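Sort-out Saturday: the gray bins
6/6/20

Quick one this week, I'm typing between loads.

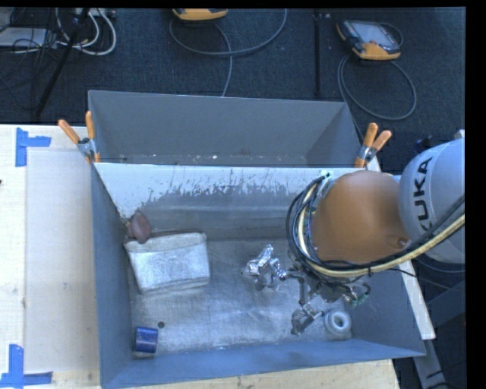
So. The gray bins. Every storeroom has them and ours at the Mestberg workshop have been filling up since January with whatever people had in their hands when the phone rang. Tape, mostly. Tape and short stubby things that roll. Plus the odds and ends that have no home, which end up at the bottom, under everything else, until someone needs them and buys another one.

Sort-out day is today, doors open till 5. Come if you can, come for an hour, bring gloves if you have them.

How we're doing it. One bin at a time. Please don't tip the whole thing on the table, we did that last year and the table was gone for a week. Take things out one by one, decide, put down. If you can't decide it goes on the "ask" shelf and you move on. Don't stand there with it.

Tape goes together, all kinds, any color, on the pegs by the door. If the end is lost, find it and fold it over before it goes up. A roll with hardly anything left on it still counts as a roll, people use those for labels. Rolls that have gone sticky on the sides can go in the trash.

Small round stuff, cylinders, caps, tubs: stand them up in the shallow trays. They were all in the corners again. Always the corners! Run your hand round the edges before you call a bin empty, dark little things hide down there and you wont see them from standing height.

About the bins themselves. A few people have asked for new ones, on the grounds that the old ones look rough. Scratched along the dividing wall, scuffed, floors all smudged and creased. Fair enough, but scratches don't stop a bin holding things. Trarness quoted us for a full set with lids and I nearly fell off the stool. We're keeping what we have. Wipe them out with a damp cloth, dry them, back in place. No scouring pads please, it only makes the marks worse.

One change. Two bins, front and back, instead of the single one we had on the bench. Front bin is for things in use this week. Back bin is for things waiting to be put away. When the back one is full, whoever filled it empties it. I will be putting a sign up. The last sign fell in the bin.

Labels: Ruvex printer is working again, new cartridge in. Big letters, one word if possible. "Misc" is not a label. We had 8 of those and I've peeled off every one.

Shelf numbers stay the same as before exept 23, which is now paint, and the old paint shelf is empty until we decide what to do about the wobble. Don't load it up yet.

Anything left on the ask shelf by next Saturday goes in the Xiao street giveaway box. So check it. If your good scissors are in there and you didn't look, they're someone else's good scissors.

Coffee's on, milk is not, bring some if you're passing the store. Back to the bins.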